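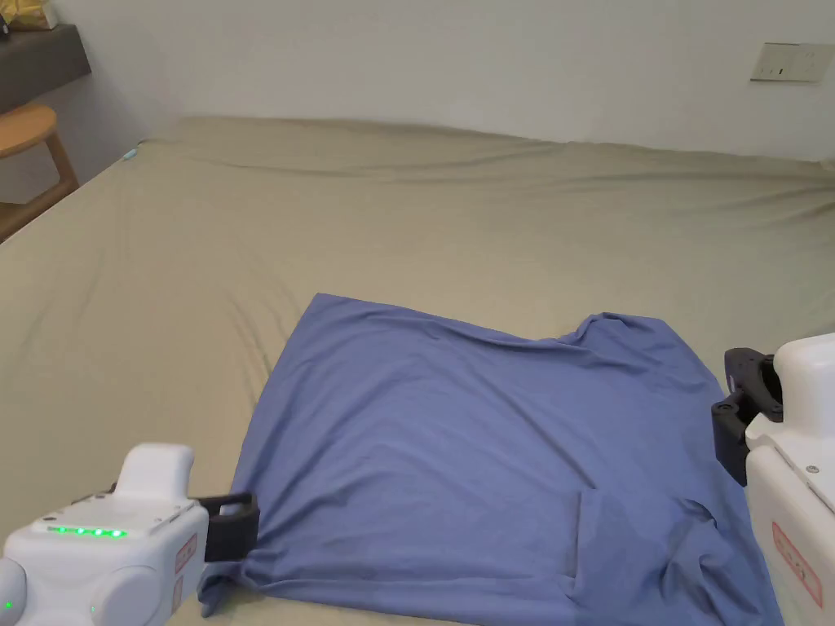 Emil Prantl wrote in to say that his T-shirts always came out wider at the hem than at the shoulder, and that the trouble went away once he stopped folding them on his lap and spread them on the bed. Section 2 now starts with that.

Home > Care Guides > Folding and Storage > T-shirts

Reading time: 2 minutes

2. Folding short-sleeved T-shirts for the Porken drawer insert

Use a made bed or a large table. A fitted sheet is fine as long as it is pulled tight. Take the duvet and pillows off first.

2.1 Lay the shirt face down with the neckline pointing away from you.

2.2 Take hold of the two bottom corners and pull gently toward you until the hem is straight.

2.3 Flatten the collar with your palm. A bunched collar leaves a ridge in the finished fold. Smooth from the collar down to the hem.

2.4 Check for doubled fabric along the side seams. Open out any flap before going on.

2.5 Fold one side in to the middle of the back, then turn the sleeve back so it lies along the outer edge. Repeat on the other side.

2.6 Bring the hem up to just below the collar. Fold in half again from the bottom.

2.7 Stand the shirt in the insert with the last fold facing up.

Note: Thin, smooth knits slide while you fold. Keep one hand flat on the shirt during steps 2.5 and 2.6.

Note: One insert holds 14 adult T-shirts. Heavy cotton takes more room, so stop when the shirts no longer lift out easily.

CAUTION: Do not fold shirts that are still damp. Do not iron over printed designs.

For long sleeves, see Section 3.

Contact Porken Customer Service | Copyright Porken | Back to top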